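Wiping task: arm pushes harder and harder, then protective stop
Posted in: Manipulation > Troubleshooting

gantry_moth
We have an arm wiping down a white table with a folded blue cloth and it keeps faulting partway through. The program is simple. It presses the cloth down, moves across in overlapping passes, lifts, goes back and repeats. The force limit in the wiping routine is set to 70 N, which is already more than I wanted.

What goes wrong: the first passes look fine. Then the pressing force climbs a little on every pass until the controller throws a protective stop. The hand stays where it is, pressing on the cloth, and somebody has to back it off by hand. Yesterday it did this while Ruba Aoun was leaning over to pick up a scrap. She wasn't touched, but her fingers were closer than either of us liked.

Things I have tried so far:
Re-zeroed the force sensor before each run
Swapped the cloth for a new one
Slowed the passes down to 95 mm/s
Updated the Ondix wrist firmware

None of it made a difference. Pictures of the wiping work:

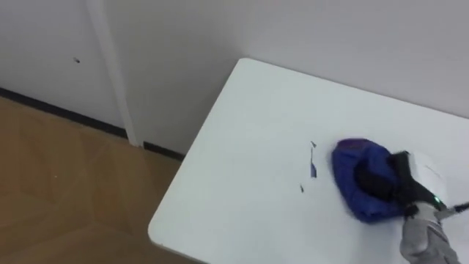
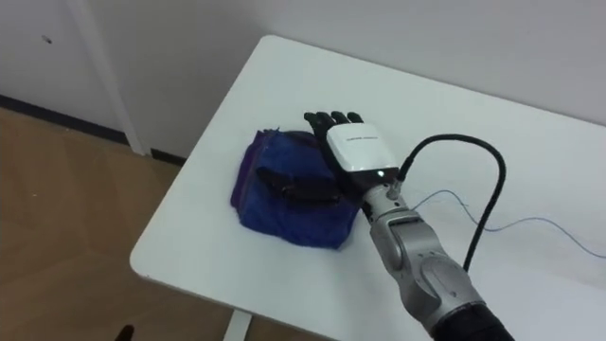
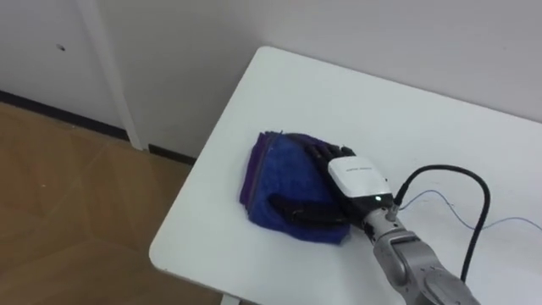
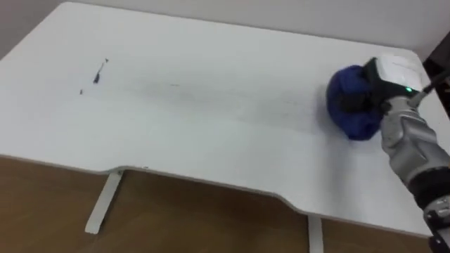 The log shows the drift only on the vertical axis. Sideways forces look normal the whole time. If I stop the program, lift clear and wait, the reading does not go back to zero. It sits at an offset until I re-zero it. Controller temperature is normal.

tarn_lowe
Check your payload settings first. If the mass or center of gravity of the hand is wrong, the controller reads part of the hand's weight as contact force, and it changes with wrist angle.

gantry_moth
Payload was measured with the hand on, no cloth. I will do it again, but a bad payload should give me the same error at the same pose every time. This one grows.

Bornimard
Cable. I would bet on the cable. If it goes from the wrist back along the arm in a loose loop, it can pull on the hand side of the sensor and the pull changes as the wrist turns. We had the same fault on a sanding cell and lost 2 weeks to it.

tarn_lowe
A cable that light is not going to give you enough force to trip a stop.

Bornimard
It doesn't have to do it alone. The routine is holding a target force. If the cable lifts on the sensor, the controller thinks it is pressing less than it is and pushes down to make up for it. And a stiff cable does not always settle back in the same position, so the error can add up over repeated passes.

tarn_lowe
OK, but then the measured force would stay flat and the real force would rise. He says the log is climbing.

Bornimard
Fair point. Which value is in the log, gantry? Measured at the wrist or estimated from the joints?

gantry_moth
Good question. I had to go and look. It is the joint estimate. The wrist value is in another file and it is flat.

Bornimard
Then you have your answer, or most of it. The wrist sensor is being fooled and the joint estimate is telling the truth. The stop comes from the joint side.

tarn_lowe
I still think payload should be ruled out, but yes, that fits better than what I said.

mate_antal
Máté Antal here, I look after safety for a lab that does similar work. I am less interested in the cable than in the part where someone reached in. You have a routine that can press harder than it reports, and a person was picking up scraps next to it while it was live. Please stop doing that today – before you fix anything else.

gantry_moth
It was in reduced mode.

mate_antal
Reduced mode limits speed. It may not limit force the way you think, depending on how your configuration is set up. Check it. And a stopped arm that is still pressing is holding load, so whoever backs it off needs to know which way it is going to move. Fingers between the hand and the table is the case I would worry about.

kelpnine
Seems a bit much for a cloth on a table. People work next to these arms all day.

mate_antal
They do, with force limits that have been checked. This one has a fault in its force reading. Those are different situations.

gantry_moth
Agreed, and Ruba says the same. The rule is now that the arm is lifted clear and stopped before anyone reaches in.

Update. I tied the cable to the forearm with a short service loop at the wrist, then put a scale under the cloth. Before the change the scale climbed well past the setpoint on a 300 second run. After it, the reading stayed level for the same time. I also did the payload again for tarn_lowe and it was slightly off, though fixing it changed very little.

Bornimard
Good. Leave some slack for the last joint or you will be back with a broken connector.

gantry_moth
Still open: I want the program to compare the two force values and stop if they disagree. Has anyone done this without getting false trips at the turnaround points?

tarn_lowe
Yes. Filter both signals the same way and ignore the first moment after each direction change. I can post the threshold we use when I am back at my desk.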